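Section 4. Recording your demonstrations

Okay, you've got the simulator installed and the Tunell arm moves when you push the stick. Now comes the part I spend most of my working life on, which is recording examples for the thing to learn from. I'm writing this the way I explain it to people who sit down next to me, so skip ahead if you've done it before. The task for this whole section is cube stacking, called cube_stack in the task menu.

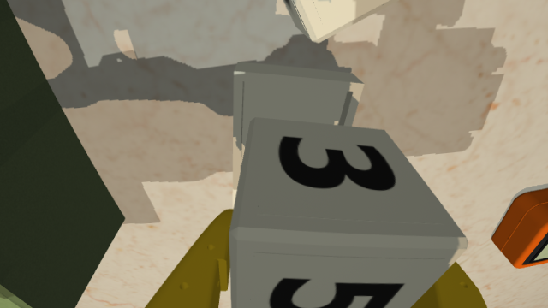
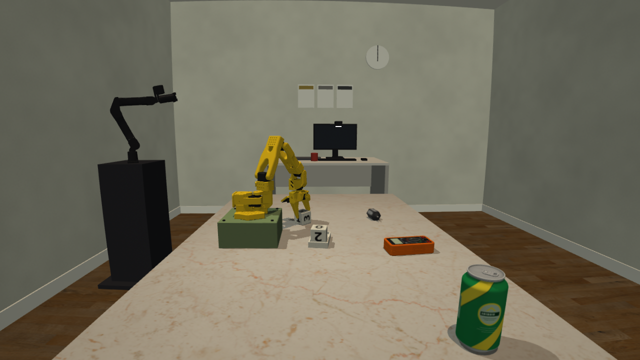 Wrist view first, then the room view, both from the stacking task.

Before you start

Open the session panel and type a name for your batch. Please use your own initials and the task name (mine look like io_cubestack). Jussara Damasceno once had to sort 841 episodes that were all called "test", and she still brings it up at lunch.

Note: everything in this section applies to version 2021-09-11 and later. In the older build the Save key was also the Reset key. Yes, really.

Recording an episode

1. Press R to reset. The cubes get new positions and the lighting shifts a little. Wait for the shadows to settle before you touch anything.

2. Turn on both views. I keep the room view big and the wrist view small in the corner, but Khalil Hakim does it the other way around and his episodes are just as good as mine. Try both for a while.

3. Press Space to start recording. You'll see a red dot in the panel and the frame counter will start climbing.

4. Bring the gripper over the cube you want and stop a little above it. Turn the wrist until the fingers line up with two opposite faces. The numbers printed on the cubes don't matter for this task, so grab whichever pair of faces is easiest to reach.

5. Go straight down and close slowly. Half a second of waiting after the fingers close is fine, and I kind of like it, but three seconds is too long. The model will happily learn to sit there and think about its life.

6. Lift, carry, and lower the cube onto the other one. Open the fingers, then back off upward. Going sideways at this point is how you knock over your own tower!

7. Press Space again to stop. Mark the episode Good, Retry or Bad, then press Enter to save.

Caution: the recorder stops by itself at 2330 frames and marks the episode Bad, even if you were one nudge away from finishing. If the counter is past 800 and you haven't picked anything up yet, hit Reset and go again.

What counts as good

I get asked this more than anything else. A good episode is one you'd be happy to see repeated. Small corrections are welcome, and I'd even say leave them in. If you come down a bit crooked, lift up, turn the wrist and try again, mark it Retry. We train on those too, with a lower weight, and they teach the arm how to get out of trouble.

Bad is for dropped cubes, for pushing a cube around the table with the outside of a finger, and for anything where the arm bumped into something it shouldn't have. Don't delete these. Rasha Nasrallah uses them for the failure detector, and she'd like more of them than she gets.

Note: vary your approach. My first batch was useless because I came in from the left every single time, and the trained arm would go left even when it made no sense. Mix up the height too.

Checking a batch

1. Stop at 100 episodes. You can do more, but my hands get sloppy after that and I bet yours do too.

2. Open the Ramness viewer and load the batch. Play it at four times normal speed.

3. Watch for jumps in the wrist view. A jump means dropped frames. Right-click the episode and choose Exclude.

4. Look at the start positions plot. You want dots spread over the reachable part of the table. If they're all in one clump, the reset seed got stuck. Go to Settings, then Scene, and switch Random seed off and on again.

5. Click Upload and leave the window open until the bar turns green.

Caution: closing the viewer in the middle of an upload leaves a locked batch on the server. You can't unlock it yourself. Write to Gráinne Kinsella with the batch name and she'll clear it.

If the stick starts to drift while you're recording, save what you have and go back to the calibration steps in Section 2. If it drifts again right after that, swap the cable before you swap the stick. Spare cables are in the drawer marked Cundton.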